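I gave the bathroom its February going-over this week, and I've come round to doing the basin first. I used to start with the floor and then drip all over it, which Kwok-wai Tseng has been teasing me about for years (fair enough!). Now everything by the tap gets lifted, wiped under and put back, and an old tan towel does the basin.

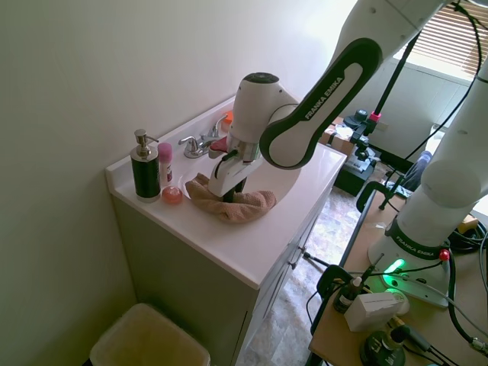
How often should you wash a cleaning towel?
After every bathroom clean, on a hot wash, and dry it fully before it goes back in the cupboard.

I keep 2 on the go so there's always a clean one, and I skip the fabric softener – it makes them slide about and soak up nothing. Next month, limescale, so do send me your tricks!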